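Home | About | Planning | Price Notes | Contact

About Hultard

We help small labs plan and buy bench robots. Budgets first, hardware after. Started by Wiroj Khunthong at a rented desk in Phetsri, now 19 of us and still short on chairs.
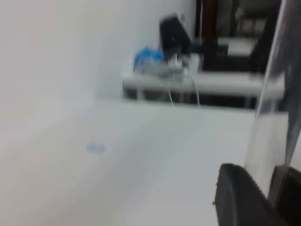
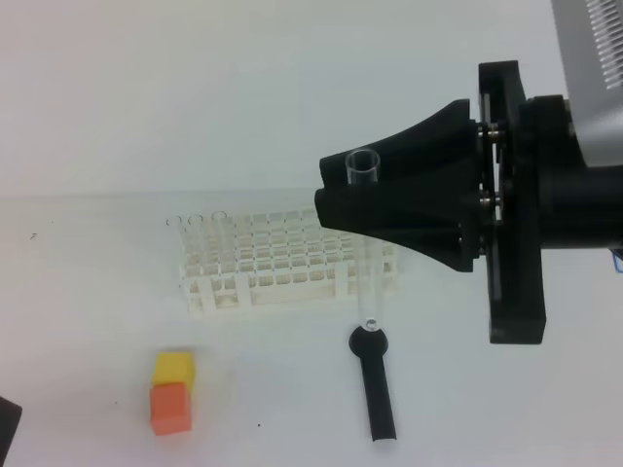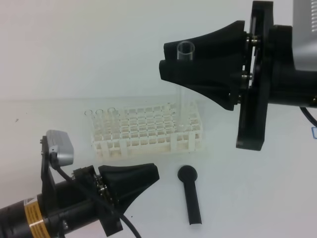 Bench work at Hultard. Second and third pictures: test tube in the gripper, rack on the table.

What we do: look at the job, write the equipment list, get quotes, argue over the quotes. So far 131 plans for 24 labs. Most of them forgot spare fingers, cables and mounting plates the first time round. We did too, our own first budget was a mess.

Buying this fall? Send the list before October, lead times get silly after that. One arm or two, new or used, we'll price both. No comission from sellers, ever. Plan fee is $165, comes off the bill if you go on to a full purchase review.

Page updated 3/4/18. New phone number comming soon, email for now.

Share (24) | Comments (0)

Related
Mivico or Rivico: which quote to take
Budget sheet for a two-arm bench
Spare parts, year one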